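Comparing Two Finger Sets for Picking Up Plastic Dishes

18th September

Our project asked whether a pair of flat fingers could replace the padded fingers our lab normally uses for tabletop pickup. The task was taken from the Lorkby course handout: clear a set of plastic dishes off a table one piece at a time. We had one semester and shared the arm with another group, so we kept the plan small.

Setup

The table has a green cloth on it, mainly to stop the dishes from sliding. We used bowls, cups and plates in several colors. Some are placed on their own and some are grouped, because a cup standing on a plate is harder to reach than a cup on the cloth. The controller was the Jeon package that came with the lab, with no changes except the closing speed.

We recorded from two viewpoints. One looks across the table and is good for judging finger height. The other looks down on it and is better for seeing how close the arm comes to the neighboring dishes. 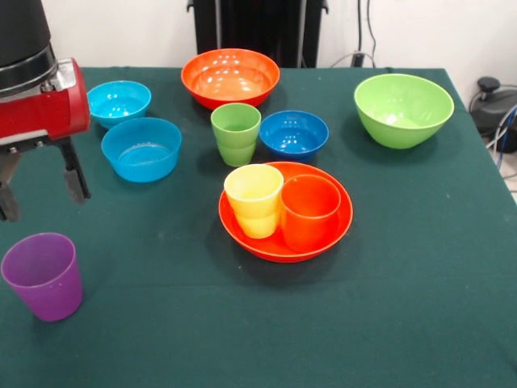 Dishes and arm on the green cloth.

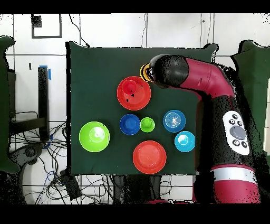
Report by Zuleica Pacheco and Jozef Verbruggen

Method

We ran 269 pickup attempts in total. An attempt counted as a success if the dish was lifted clear and held until the arm stopped over the drop area. Knocking over another dish counted as a failure even when the target was held. Before each run, one of us set out the dishes from a printed layout and the other checked it. There were 20 layouts.

Both finger sets used the same grasp points. For bowls and plates this was the rim, and for cups it was the outside wall just under the rim.

Results

Of the 269 attempts, 248 were successful. Cups on the cloth gave almost no trouble with either set. Bowls were also fine as long as one finger could get down inside without touching the bottom.

Plates were the main problem. The rim is low, so the fingers have to come down very near the cloth before they close. The padded fingers were too thick for this and often pushed the plate along. The flat fingers did better, but on 2 attempts they caught a fold in the cloth and we had to stop the arm by hand.

Cups standing on a plate depended mostly on spacing. If two cups were close together, the padded fingers usually moved the second one. The flat fingers could fit between them — when the approach angle was right.

Color had some effect on detection. A red cup on a red plate was sometimes outlined as one object from above, and the grasp point then landed in the wrong place. The side view had fewer of these errors, but it lost small dishes behind large ones.

Problems

We lost several sessions in January to the Zurance mount, which loosened during long runs. We tightened it before every layout after that. The camera positions should also have been marked earlier — we had to repeat the first four layouts.

Next steps

We would like to try the flat fingers with a thin rubber strip, and to repeat the plate attempts on a bare table. The Bramholm lab has offered us their spare fingers for this.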